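Flomside Shelter Intake Records

Three years of dog and cat intake records from the Flomside animal shelter and its two satellite foster networks, cleaned up and put in one place. We're so happy to finally have this out where people can use it!

What's in it

There are 2,980 rows, one per animal per stay. An animal that was adopted and came back gets a second row with the same animal_id, so please don't treat rows as animals. There are 266 repeat stays, and they're some of the most interesting records in the whole set.

The main file is intakes.csv. The columns are:

animal_id: our own number, unrelated to any microchip
species: dog or cat
age_months: the vet's estimate at intake, blank if no vet saw the animal that day
intake_type: stray, surrender, transfer, return
reason: free text, surrenders and returns only
weight_kg: first weighing
days_in_care: whole days, counted from the day after arrival
outcome: adopted, reclaimed, transferred, died, euthanized, still here

A second file, notes.csv, holds the kennel notes. These were handwritten on cards until we moved to Trulo, and Mechthild Berchtold typed up every last one of them (thank you, Mechthild!!). She kept the original spelling, so you'll find "shepard," "shephard" and my favorite, "sheperd-ish." 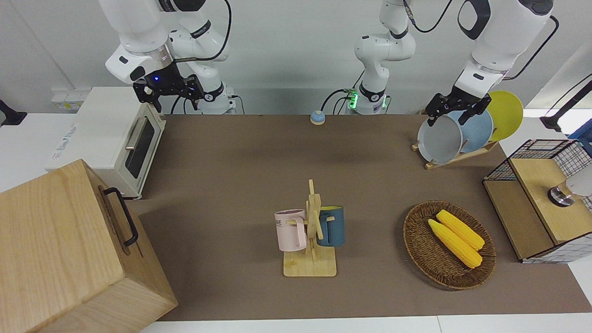
Breed is left out of the main file on purpose. It was a guess at the front desk most of the time, and two people on the same shift would guess differently. If you really want it, it's in the notes, and you can make up your own mind how far to trust it.

Known problems

Weights from the first winter came off a scale that read in pounds. We converted them, but a few look odd, especially for kittens. Anything over 60 kg has been blanked.

The reason field is messy. "Moving," "moved" and "landlord" overlap a lot. Dennis Mosoti wrote a small script, group_reasons.py, that folds them into a dozen categories. It's great, and it's also opinionated, so read it before you run it.

Transfers from the Muriithi foster homes have no intake time, only a day.

Privacy

Names, phone numbers and street addresses of owners and adopters are gone. If you spot one we missed in the notes, open an issue with the row number only and we'll fix it fast.

Versions

1.1, Sunday, June 18, 2017: added notes.csv, fixed swapped outcomes for transferred cats
1.0: first release, dogs only, 2,000 rows

Still to do: vaccination dates, and a proper table linking littermates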